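4.2 Hanging the side holders

The Okus kit comes with a clear acrylic caddy and a white wire mesh basket. The box says both go up "in moments." Allow longer than that, and ignore the drawing on the lid, which shows a caddy from the older Griffiths range.

1. Put the floor panel in first. Lifting marble past a hanging basket is a good way to chip something.

2. Hold the caddy high on the left wall and check that you can reach into it without leaning on the wallpaper. Mark the spot in pencil.

3. Fix the caddy. The supplied pads are rated for 400 g on smooth board. We would not trust them with that on printed paper.

4. Hang the basket from the post on the right with 2 zip ties at the top. Add more lower down if it swings.

5. Trim the tails flush.

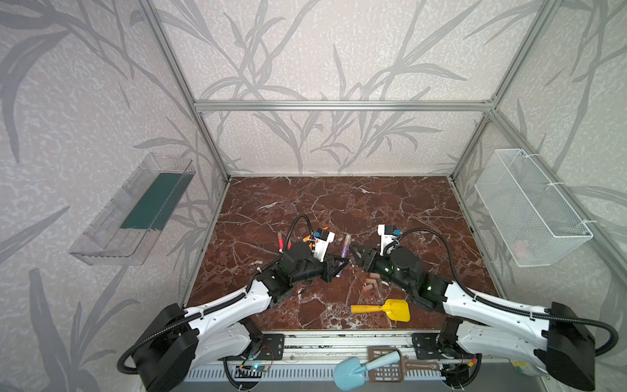

Fig. 7. Caddy on the left wall, basket on the right, small items on the marble.

Note: Pale things get lost in the mesh. Keep blocks, tubes and toy tools where you can see them, and use the basket for whatever you seldom need.

Caution: Skuter sells a "no-mark" adhesive for the caddy. On our leaf-print paper it lifted the surface. Try a scrap first, whatever the label promises.

6. Leave everything overnight before loading it. If the caddy has slipped by morning, go back to step 3 and use screws.

Spare ties can be ordered from the Brivport store. Any plain white ones from a hardware shop will do the same job.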